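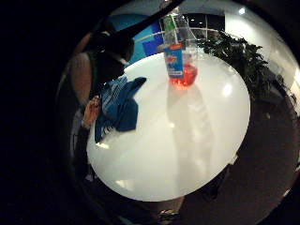 *A clear plastic bottle on a round white table.*

# Let the Ditches Grow Till Fall

I have lived on Floditier Road for 19 years, and for most of that time I never gave the ditch in front of my house a single thought. It was the place where the trash cans fell over. Then one June I came home from visiting my sister and there was milkweed standing in it, chest high on me (I'm not tall), covered in caterpillars, with a yellow bird I couldn't name hanging off a thistle behind it. The mower had broken down, as I later heard, and our end of the road had been skipped. By the next Monday it was fixed and all of that was gone, chopped to a sort of green oatmeal, and I stood at the mailbox feeling a good deal sadder than I would have guessed a person could feel over a ditch.

So you know where I'm coming from. I'm not a biologist. I kept the books for a feed store and I like to be outdoors. But I've been reading and pestering people ever since, and I've come around to a firm opinion that our county should quit mowing its roadside ditches in early summer and leave most of them alone until after the first frost.

The county looks after 764 miles of road, nearly all of it with a ditch on each side. Put those strips together and you have a fair-sized park, and it's one we already own. We don't have to buy it or fence it or argue with anybody's grandfather about an easement. Every spring people here write letters saying we ought to save some prairie before the last of it goes under houses, and I've signed a few of those letters myself, and then we all drive home past miles of it getting cut down to the dirt.

The crews currently make four passes between May and October. I asked why four, and a very nice man at the road department told me it had been that way when he started. I don't hold that against him. There are things in my kitchen arranged the way my mother arranged hers, and I couldn't defend one of them. Still, it's a schedule that was set when fuel was cheap and the ditches were all brome grass anyway, and it seems fair to take it out and look at it again.

Now, the mowing does some good, and I want to be straight about that. You have to be able to see at the corners. Anyone who has tried to turn left off Floditier onto the highway with the ragweed up knows what I mean, and I would never ask for one flower to be left standing where it hides a car. Deer are a worry too. I'd keep mowing the first strip along the pavement, one width of the mower, as often as the crews think it needs it, and I'd keep every intersection and driveway cut short. What I'm talking about is the rest, the bottom of the ditch and the far slope up to the fence, where no one is driving and no one needs to see anything.

Then there's the water. Our ditches drain to Vadeo Creek, and the creek has been running the color of coffee with milk after every good rain. Short grass has short roots, or shorter ones anyhow, and when the slopes are scalped in a dry spell the soil just sits there waiting for the next storm to carry it off. Taller plants slow the water down and catch some of the mud. I've heard the opposite worry from farmers, that tall growth will plug the culverts and back water up into their beans, and I don't think that's a silly worry at all. The stretch around a culvert mouth ought to be cleared by hand or with a trimmer whenever it needs it. That's a few yards at a time, though, and it's a poor argument for shaving the whole county.

Consuelo Bedoya farms on the north side of the creek, and she and I have gone around and around on this over her fence. Her trouble is with thistle. She has spent good money getting Canada thistle out of her hay ground and she does not want it blowing back in from public land, and I can't blame her one bit. Where I think she's mistaken is in supposing the mower is on her side. The way it's run now, it comes through after a good many of the thistles have gone to fluff, and then it goes along to the next mile with the seed riding on the deck. I'd far rather see the county spend a bit of what it saves on somebody with a backpack sprayer who knows a bad thistle from a good one – because there are good ones, and that yellow bird was sitting on one. Consuelo says she'll believe it when she sees the person with the sprayer. That's about where we left it, and she gave me some eggs.

As for the money, the mowing on the south half is hired out to Hireo, and they're paid by the pass. Fewer passes would surely mean a smaller check for them, and I know a couple of the fellows who run those tractors, so I don't say it lightly. There is late-season work they could do in its place. Brush needs cutting, and the sumac on the west end has been getting ahead of everyone for years. I'd like to see the new contract written around the fall, with the crews told about it in plenty of time to plan.

I suppose the hardest part is that a grown-up ditch looks to many people like a ditch nobody cares about. We were raised to think a mowed edge means a tidy family lives here. I feel that tug myself, and I still edge my front walk with a butter knife. But my eye has changed a little, and I think other people's would too if they had one summer to get used to it. The folks at Ebrahimi Nursery sell the very same coneflowers and asters in pots, and people carry them out to the car as if they were carrying a baby, then pass almost 20 kinds of wildflower on the drive home without slowing down.

What I'd ask the county board for is modest. Pick one township and leave the back slopes uncut until after frost for a couple of years, with the corners and culverts kept clear. Let the road crew say where they want exceptions, as they know those roads better than I do. Then go and look at it, preferably on foot and early in the morning before the trucks are out.

If they'd like to start with my road, they can park in my driveway.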